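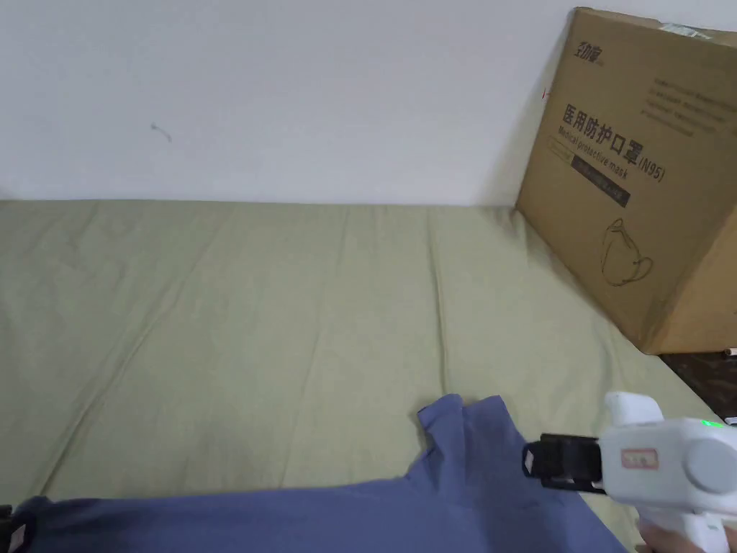
About Prokley

Prokley is a small bedding and bedroom company, and we really love a well-made bed! We started out with one fitted sheet in one color, sold from a stall at the Ghorbani market hall, and it went so much better than we'd dared to hope that we were sewing until late every night through our first December.

Our founder, Parviz Khosravi, grew up over his aunt's fabric shop and could tell percale from sateen with his eyes shut before he was tall enough to see over the counter. He still checks each new bolt by hand. If it feels scratchy to Parviz it goes back, however pretty the color is (and we've waved goodbye to some very pretty ones).

What we make

Fitted sheets, flat sheets, pillowcases and duvet covers, in plain colors that sit quietly in a room. Soft greens are the family favorite. They look lovely against a white wall, they're kind to morning light, and they go with almost any blanket you already have. We also do a warm clay, a gray-blue and a cream, and we're testing a dark plum that half the workroom is in love with.

We don't iron our sheets and we don't expect you to either. A few creases across a bed are fine by us - cloth that has been folded on a shelf is going to show it for a night or two. If you do like a crisp finish, pull the sheet straight from the corners while it's still a tiny bit damp and smooth it outward with your forearm. Works a treat!

Bedrooms that get used

People ask us all the time how to keep a bed clear, and we have plenty of sympathy. The bed is the biggest flat surface in most homes, so that's where things land. We sort things out on ours too. Our fabrics are made with that in mind, with a close weave and double-stitched hems, and every piece can go through a normal warm wash as often as you like.

Where we work

The workroom is on the first floor of the old Drarero building in Drurniveck, up the stairs and past the bakery. It covers 2,000 square feet, most of it cutting tables, and on a good week we finish 590 sheets there. Offcuts become pillowcases, and whatever is left after that goes to the quilting group downstairs, who make wonderful things with it.

Come and see us

Visitors are very welcome. There are swatches of every color by the door, so bring a paint chip or a cushion from home and hold them up together by the big window. If you can't get to Drurniveck, write to us and we'll mail you up to five swatches free of charge.

Page updated September 17, 2021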